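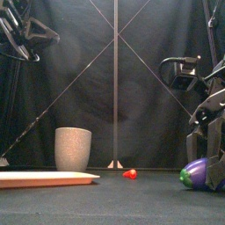 星期二，实验记录，釉料组

接着上周的斑点釉试片往下写。Emley 那批长石换了袋，袋口标签上的批号跟以前不一样，先按老配方配了一份，没有改比例。干料总量 658 克，水按老办法加，过筛两遍。第二遍筛面上还剩一点粗颗粒，颜色偏褐，应该是铁砂里结块的部分，用勺背压碎以后又过了一次，压不碎的就扔了。

比重测了两次，第一次 1.46，第二次 1.47，取后面那个。上次 Birger 那桶是 1.52，挂得太厚，杯底有一圈缩釉，所以这次有意配稀一点。如果烧出来斑点发散，再往回调。

试片一共做了 29 片，坯是上个月素烧剩下的，放在架子最下层，有两片边上有细裂纹，拿来试浸釉时间，不计入结果。其余的分三组：

A 组，浸三秒，单层。
B 组，浸三秒，干透以后再浸两秒。
C 组，先刷一层化妆土，再浸三秒。

C 组的化妆土是 Pevness 的白色那种，桶里沉得很死，搅了快二十分钟才匀。下次要提前一天晚上倒过来放。刷的时候横竖各一遍，竖的那遍明显拖毛，刷子该换了。

下午两点开始装窑。Plurkix 这台窑右侧偏热的问题还在，上次测温环的读数右后角比左前角高出不少，所以 A、B、C 三组各拿两片放在右后角，剩下的放中层。上层放的是 Shirima 订的那几只小碟子，跟试片同一个温度，顺便带着烧。棚板上的旧氧化铝涂层剥了一块，正好在中层靠门的位置，补刷了一遍，等它干了才放东西，耽误了半个多小时。

升温曲线照旧：

室温到 600 度，每小时 100 度。
600 到 1000 度，每小时 150 度。
1000 到 1222 度，每小时 80 度。
顶温保温 15 分钟。
降到 1040 度，再保温 30 分钟，然后自然冷却。

1040 度这段保温是新加的，以前没有。Birger Engebretsen 一直认为斑点边缘发糊是降温太快造成的，我不太同意，我觉得是铁砂粒度的问题。这一窑先按他的来，下一窑把保温去掉，其他全部不动，两窑对着看。要是两个都改，就什么也说明不了，去年十二月那次就是这么浪费掉的。

铁砂粒度这边也记一下。现在用的是 60 到 80 目之间的，手里还有一小罐 100 目以下的，剩 182 克，够做一次小样。细的那种以前试过一回，斑点小而密，远看像一层灰，单看不难看，可是跟手上这套样品放在一起不搭。粗的那种斑点大，容易在口沿往下流，流出来的尾巴是深褐色，摸着略微凸起。
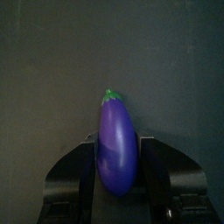
口沿流釉这件事，B 组最值得看。双层的总厚度已经接近以前出问题的厚度，如果这次不流，就说明主要原因是旧料里的熔剂偏多，跟铁砂关系不大。我在 B 组里挑了三片，口沿用湿海绵擦掉两毫米，背面用铁红写了字母 S，出窑时别跟其他的混在一起。

另外，试片背面的编号以后统一用铁红水写，不要再用铅笔。上一窑有几片铅笔字烧没了，最后是靠装窑草图对出来的，草图又画得很潦草，有一片到现在也不确定是哪组。

装窑草图这次画在本子背面那一页，从门口方向看，左边就是左边。

晚上九点看了一次，窑温 712 度，跟程序设定差 3 度，正常。排气扇有一点异响，像是叶片蹭到外壳，关了再开就没了。先记在这里，再响就得拆开看。

第二天补记：早上七点窑内 410 度，没有开门。中午 230 度，还是没有开。四点二十降到 95 度，开了一条缝，六点出窑。

先看到的结果：

A 组，斑点清楚，底色偏暖灰，比上次的样品浅半档。右后角那两片颜色深一些，表面也更亮，应该是温度高了。
B 组，底色发闷，有一片背面起了一个针孔。写 S 的三片没有流。没擦口沿的里面有一片往下走了一点，很短，没到底。
C 组，白底上的斑点对比很强，但刷痕透出来了，竖着的几道特别明显。换刷子以后要重做。

测温环还没量，卡尺被借走了，明天拿回来再补数字。Shirima 的碟子全部完好，底足磨过了，放在门边的箱子里等人来取。

关于降温保温，这一窑单看说不出什么，A 组斑点的边缘确实比以前利落一点，可是料也换了。跟 Birger 讲了，他也同意等下一窑再说。

要补的东西：长石再订一袋，要问清楚是不是同一批号；羊毛刷 2 把；80 目筛网边框松了，用胶先粘着，不行就换；铁红快见底了，先从大罐里分一点出来用。

下一窑定在素烧之后，A 组重复一遍，去掉 1040 度保温。C 组换刷子重做，其余不变。B 组暂时停下，等测温环的读数出来再决定要不要继续。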